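Packen und Lagern, Teil 3: Flächen lesen, bevor ihr stapelt

Letztes Mal sind wir bei den Einlegern hängen geblieben, also fange ich gleich mit dem an, was ich am Sonntag beim Umräumen selbst wieder falsch gemacht habe: Ich habe gestapelt und erst danach geschaut! Bitte macht es andersherum.

**Erst die Seitenwand anschauen.** Dreht den Karton einmal ganz herum, am besten unter einer Lampe. Achtet auf Verfärbungen, weiche Stellen und alles, was nach Loch aussieht. Mit dem Daumen leicht drücken (nicht bohren, Nele Schwerdtfeger, ich habe das gesehen) und mit einer heilen Stelle daneben vergleichen.

**Dann wiegen.** Unsere drei Übungskartons aus der Reihe Tritow hatten gefüllt 870, 1040 und 1276 Gramm. Klingt nach wenig, aber bei 11 Lagen sieht das für den untersten schon anders aus - rechnet es bitte zu Hause einmal durch, für jeden Karton einzeln.

**Und beschriften.** Ein Karton ohne Aufschrift ist im Regal nach zwei Wochen ein Rätsel. Abdul-Rahman Ansah schreibt immer auf zwei Seiten, das dürft ihr gern übernehmen.
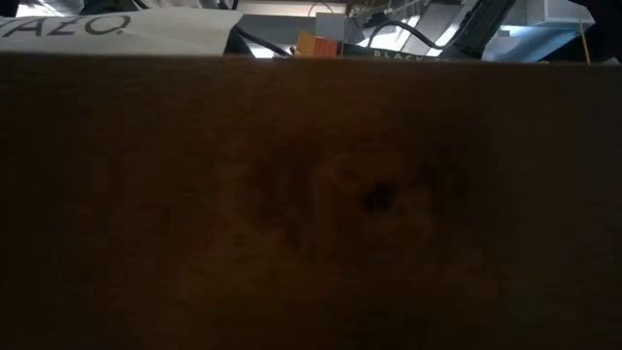
*Fachbereich Lager und Verpackung, Kursgruppe Nukia*

Bei so einer braunen Fläche ohne Aufschrift und ohne Etikett würde ich zuerst zu dem kleinen dunklen Punkt gehen, knapp rechts von der Mitte. Fleck oder Loch? Vom bloßen Hinsehen traue ich mich da nicht zu entscheiden, also Finger drauf! Die blasseren, fleckigen Bereiche drumherum gehören ebenfalls ins Protokoll, und zwar mit Bleistift.

Für nächstes Mal: einen gebrauchten Karton mitbringen, dazu Maßband und das Protokollblatt, Vorderseite ausgefüllt. Die Rückseite machen wir zusammen.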